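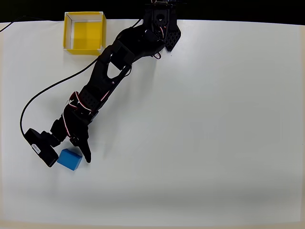 The little arm at the Zukell open day, going for the blue cube

So I finally made it to the open day at Zukell, after missing the one in January because of my stupid car. I went with Rui Fonseca, who builds this kind of stuff in his garage and kept asking the staff about servos until I wandered off to find coffee.

My favorite was this small black arm on a white table. The job is easy to explain (pick up the blue cube, drop it in the yellow box) and I could have watched it all afternoon! I love that all the wiring is right out there, red and white, running down the arm where you can follow it. The woman at the table told us they had logged 461 tries with it so far, and that the long skinny finger on the gripper was version 4.

They let visitors have a turn at steering, too. I waited behind 13 people, mostly kids, and then I was terrible at it. Rui was better, and I heard about it the whole drive home.

We skipped the Novulura talk since the room was packed. If anyone reading this got in, was it any good?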